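Workshop notebook, Stultthorpe bench
June 30, 2018

Cold start this morning, the sort where you keep your gloves on until the second cup of tea, and I spent the first part of it just looking over the dye pots from yesterday before I touched anything. I am writing this up longer than usual so that Lionel can pick it up while I am away, and also so that I stop asking myself the same questions every winter.

Where we are with the eucalyptus bath

The leaf came from the two big trees on the Ferrand side of the creek, stripped and bagged in January and kept dry in the shed ever since. I used 299 grams of it, which was all that was left in the bag once I had picked out the twigs and a fair bit of gum nut. (I would have loved a round number, but there you go.) It simmered gently in the big pot and then sat overnight with the lid on. The colour this morning was a lovely strong tea brown with a bit of orange at the edge where it thins out against the side, and the smell was enough to clear anybody's head.

Into that went six small skeins of the Brasora wool, all scoured beforehand and all mordanted with alum except the two I held back as plain. I have tied a different number of knots in each tail so we can tell them apart when the tags go soft, as they always do.

The plain ones took up more colour than I expected. Last winter's notes say that eucalyptus on wool doesn't really need a mordant, and I remember being doubtful and grumbling about it to Lionel Tanguy over lunch. I'm happy to be corrected! The alum skeins are brighter and a touch yellower, the plain ones deeper and closer to rust. Side by side on the rail I like the plain ones better, though I'd want to see them fully dry and in daylight before I promised that to anyone.

One thing I did get wrong. I let the pot come up too quickly after I added the wool, and one of the alum skeins has felted a little on the inside of the loop. It's still usable for samples. Next time the flame goes down before the wool goes in, and it stays down, and I don't wander off to answer the phone.

Lionel asked for the shade names to be settled before we write up the cards, so I had a go at those over morning tea and got as far as Rust, Bark and Honey, none of which I'm wedded to.
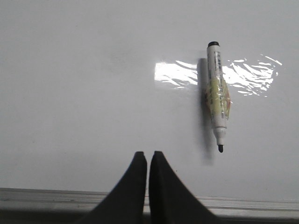 To do before the next bath

Rinse water. The tank water and the tap water are giving us different greys whenever iron is involved, and I'd like to try both again using the same leaf. The tank holds 3000 litres and it's full at the moment, so we can afford to be generous with it.

Light test. Wind a few strands from each skein onto card, cover half, and leave them in the north window at Utside until spring. I did mean to start this last year and the cards got put under something.

Leaf. We need more, and a good deal more if the blanket order goes ahead. I reckon about double what we gathered last time. Please ask before cutting anything along the fence line, as the neighbours have been very kind to us so far.

The used bath is in the lidded bucket by the back door. Don't tip it out, I want to run some silk through it when I'm back.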